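I've been teaching at Tangen for ten years now, and I still flinch when a colleague tells a kid "English only in here, please." I get why they do it! But last May two girls in my science group worked out evaporation in their home language first, whispering away, then wrote it up in better English than I'd seen from either of them all year.

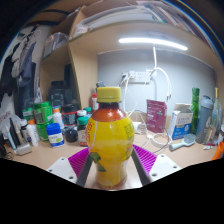 So why do we keep treating that whispering like cheating? We have 664 students and paid good money for Trilatine, the reading program, and I'd swap it tomorrow for eight minutes of home-language talk at the start of every lesson. Try it in math first. Mine got loud, and I let them.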